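Tornbridge Display and Finishing Supply
Sheet Holders and Stands

Irel Upright Sheet Holder, Model 302

The Irel 302 is a bench holder for thin decorative sheet, including colored foil, coated film and light card. It grips a single sheet along its lower edge and keeps it standing upright for inspection, color matching or display. The holder is supplied to print shops, schools, museums and sign studios.

Description

The body consists of two matte black blocks that close against each other. The sheet is placed in the narrow gap between them and held by pressure alone. No adhesive, pin or tape is required, and the part of the sheet above the blocks remains open to view. Each block has a small round hole near its top corners. The left block is the larger of the two and steps down toward the table.

The holder is intended for tall, narrow pieces. Sheets with a natural curve may be mounted without flattening. Customers who wish to show a two-color piece should set the seam upright before closing the blocks, as later adjustment may crease the lower edge.

Placing a sheet

Wipe both inner faces with a dry, lint-free cloth.
Open the gap and lower the narrow end of the sheet into it.
Hold the sheet by its edges and bring the blocks together evenly.
Check the sheet from the front and from one side. Reopen the blocks if it leans more than the work allows.

Glossy and metallic finishes show fingerprints readily. Cotton gloves are recommended, and are listed separately under Handling Supplies.

Supplied with each order

One Model 302 holder, assembled
2 spare fasteners
One cleaning cloth
Printed instruction card

Table surface

A plain, level surface is advised. White is preferred for color work, and is the standard surface in the Tornbridge sample room.
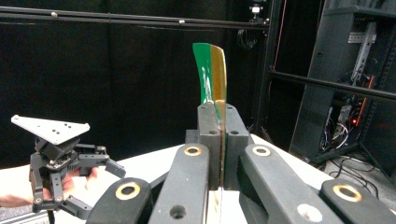

Sample sheets

Green and gold sheet is available from the Wihongi range in cut pieces or in packs of 1000. Packs are made to order and cannot be returned once opened. Requests for other color pairs should be sent in writing to Lilla Nyitrai, Sample Room.

Care and storage

Remove the sheet when the holder is not in use for an extended period. Do not apply oil or solvent to the blocks. Store the holder closed, in its carton, away from direct sunlight.

Orders and inquiries

Institutional accounts: Darcy Whitelaw
Replacement parts: Rangi Hapeta

Schools and public collections may request one holder on loan for a period of two weeks. Return carriage is paid by the borrower. Prices are given in the current list, effective 6 April 2003.

See also: Brivis Flat Sheet Tray; Handling Supplies; Cutting Service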